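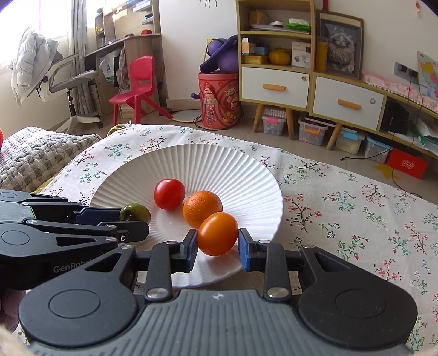

Section 4. Setting the Table for Fresh Fruit and Tomatoes

Your Policarpio table set is meant to be used every day, and fruit is a lovely way to break it in. A small group of produce does more for a table than a heaped bowl, and it lets you see what you have before it goes soft. A red cherry tomato, an orange tomato, an orange citrus fruit and something dark green will fill the middle of a white pleated plate nicely and still leave the ridges showing around the rim. On a floral cloth, warm colors like these pick up the red and pink blossoms, so you hardly need anything else.

Before you start

Have a soft dish towel, a bowl of cool water and your plate within reach. If the plate is new, wash it by hand the first time with plain dish soap, and run a soft brush along the ridges, where packing dust likes to settle.

Laying the cloth

1. Clear the table and wipe it down. Let it dry all the way.

2. Shake the cloth out and lay it printed side up. Smooth it from the middle toward the edges with the flat of your hand. If the fold lines are stubborn, a warm iron on the back of the cloth will take care of them – go gently over the printed parts.

3. Check that the cloth hangs evenly, and move any chair cushions clear of the hem.

Note: If you sit at this table to work as well as to eat, fold the cloth back from your working side in the daytime. It saves a good deal of laundering.

Washing and arranging

4. Rinse the tomatoes and fruit in cool water and pat each piece dry with the towel. Water left in the grooves can leave faint marks on the plate (they do wash off, so please don't worry if you find some).

5. Put the largest piece down first, a little off center, and turn it until it sits steady.

6. Set the next piece in front, close enough to overlap it a bit from where you'll be sitting. Round fruit rolls less when it has a neighbor to lean on.

7. Place the smallest piece last. A cherry tomato is happiest toward the middle, where it has less chance of running off over the rim.

8. Step back and have a look from your usual chair. Move things about until you like them – there is no wrong answer, and you'll be eating it all soon enough anyway!

Caution: Lift a full plate with both hands, and keep it level. Do not load more than 500 grams onto the small plate.

Caution: Never drag the plate across the cloth. It will pull the fabric along with it, and cups and glasses will go too.

Keeping it fresh

Cut fruit should go into the refrigerator as soon as the meal is over. Whole tomatoes can stay out at room temperature while they finish ripening, but check underneath them each morning and take away any that feel soft or have split. A window that gets strong light is a hard place for ripe fruit, so draw the curtain or choose the shadier end of the table.

If juice gets on the cloth, blot it right away with cold water, then wash the cloth at 30 degrees Celsius on a gentle cycle. Hang it to dry in the shade.

Washing instructions for the napkins are in Section 5.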